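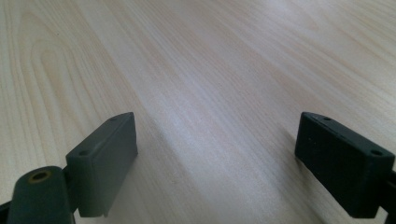
Gripper open over the table, seen from the gripper's own camera.

Teaching by Hand: Your Questions
Updated Jan 26, 2025

Do I need to know how to code?
Not at all! You hold a gripper in each hand, do the job the way you'd normally do it, and the recording becomes the lesson. Tahira Paracha runs our first sessions at Talpur, and she has taught people who had never touched a robot before that morning.

How many times do I have to repeat a task?
For a simple pick and place we ask for 300 good runs. Anything that takes both hands gets 400. It sounds like a lot, but the runs are short and you find a rhythm (some people put on music).

Do both hands have to be busy the whole time?
Nope. Let one hand wait if the job only needs one. Keep the idle gripper low and close to the work so it's ready to come in.

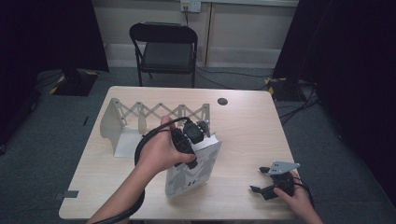 Waiting is part of the task too, and Ukau, our training software, learns from it just like it learns from the grabbing. What you want to avoid is fidgeting. If a hand has nothing to do, let it rest in the same sort of place each run.

What if I drop something?
Keep going! Pick it up and finish. A recovery is great material. Only throw the run out if a part lands on the floor or you had to put a gripper down.

Does lighting matter?
Yes, more than most people expect. Tanveer Mirani spent most of October on this for the Pement project, and his advice is to check the view from each gripper before you start. 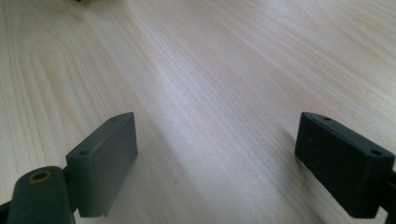 Shiny tables are fine to use as long as you know where the glare falls. Tilt a lamp or shift your starting spot if small parts keep vanishing into it. A soft pale reflection like the one between the jaws won't spoil a run, and the wood grain still reads well on either side of it. Glare that hides the part itself is worth fixing.

Can I teach from another room?
You can, with the Grernidberg remote arms. Book 2 hours for your first try and 4 after that.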